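Thread on the rental robot arm, as promised to the four people who asked and the one who asked me to please stop.

For anyone new: I arrange flowers for hotels and the occasional funeral, and I have been trying out the Zudlow arm for light handling. It's one arm, a two-finger gripper, a camera at the wrist, and a monthly service plan. Not a purchase. They were very firm that I could not purchase it, which made me want to.

The pitch from the rep, Shalini Uniyal, was that it "picks, sorts and places delicate long-stem goods." I asked if she had ever met a rose. She said she'd had one at her wedding. One. I respect the budget.

Price, because you'll all ask: $209 a month on the starter plan, plus a setup fee of $193. The setup fee covers a person named Sunee Sombatkul coming over and being patient with you. Worth every cent and possibly underpriced.

Setup was supposed to take 2 hours. Sunee had it moving in less. I then used the remaining time asking what each button did, including the big one, whose purpose I think is fairly well known.

You teach it by moving the arm yourself. You show it the pick, you show it the drop, you do that a lot. The manual suggests 24 demonstrations per task. By the tenth I had started saying "and now you try" out loud in the voice I use on my nephew.

The wrist camera view goes straight to the tablet, and I've been watching it more than I watch television. Everything is enormous. If you have ever wanted to know what a rose looks like to a beetle with a job, this is the plan for you. 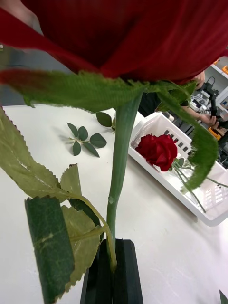
The view from the wrist, stem in the fingers. I have personally been less close to some of my relatives.

Now the grip. The fingers are flat, black and squared off, and I assumed they would go through a stem like pliers through a breadstick. There's a force setting from one to ten. At three, my stems came back unmarked. At six, I made a straw.

Thorns: it doesn't care. I have spent my whole working life caring about thorns, and this thing just doesn't. I'm trying not to take it personally.

Leaves are where the trouble starts. A leafy rose is wider than the software believes, and it will happily plan a route that drags the whole lot across whatever is lying nearby. Strip the lower leaves first and it behaves a lot better. The brochure doesn't mention this. The brochure roses have the foliage of a pencil.

Big blooms also block the camera. When a full head is in the grip, a good part of what the arm can see is petal. It has to remember where the drop spot was, and its memory is about as good as mine after lunch. Keep the target low in the view and you'll get fewer surprises.

Speed: slow. I'm faster. Wanpen Thaweesak, who works with me, is much faster, and she raced it and then did a small lap of the table. The arm has not asked for a rematch.

But (and I hate this part) it was still going at the same pace when Wanpen and I had both wandered off for coffee. I came back to a sorted batch and a strong feeling of being managed.

Support is by chat. I've written in twice. Once I got a clear fix for a calibration drift, and once I got a link to the page I was already on. Nantana Hemmin on the help desk sorted the second one and told me to restart the tablet — so, we've all still got jobs.

Things I'd want fixed before I paid for a full year: a "leafy" mode, a stand that doesn't creep on a smooth table, and an alert sound that isn't the exact noise my smoke alarm makes. I've evacuated once. The roses stayed.

Someone asked how it compares to the Limsakul kit. The Limsakul is cheaper and you own it, but you build it yourself and the gripper costs extra. I have built one bookcase in my life and it leans. I know my lane.

Would I recommend it? If you do the same stem, the same length, over and over, yes, try a month. If every bunch is different and half of it is eucalyptus, save your money and buy Wanpen lunch.

I've kept it on until May. Tulips next. They bend when you look at them, so I've set the grip to one and lowered my expectations to match.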